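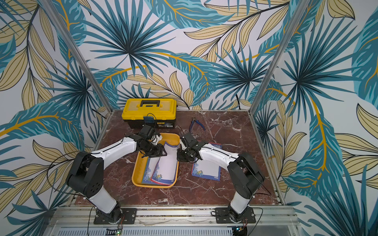

My grandmother ironed handkerchiefs on Sunday evenings and put them away in a drawer that smelled of cedar and peppermints, and I suppose I have been a little sentimental about them ever since. So when Lucero Henao told me over coffee that she owned 581 of them (she keeps a ledger, bless her), I invited myself over before the cups were empty.

Lucero runs Dallell, a small linen shop that began with one January sale of vintage squares and never quite went back to being a hobby. Her favorites are the bordered kind, with a plain white center and all the flowers kept to the edges. Blue flowers sell first, she says, and if there's a thin line of red around the outside they hardly make it to the shelf.

"People want something they can fold and still see the pretty part," she told me, and she folded one to show me, in half, then in half again, with the border turned out along two sides. I tried it myself and got something closer to a napkin at a diner, but she was very kind about it!

She sorts on trays, the shallow plastic sort with a rim, and yellow if she can get it, as white cotton is so easy to lose on a pale table. Wilmer Apaza, who mends for her, likes a dark surface for the same reason and keeps his pliers and toolbox within reach, mostly for the old tin display racks, which bend if you so much as look at them.

Before I left I bought two for myself, blue of course. One is in my coat pocket as I write this. The other I have been meaning to iron, and the drawer is ready for it, peppermints and all.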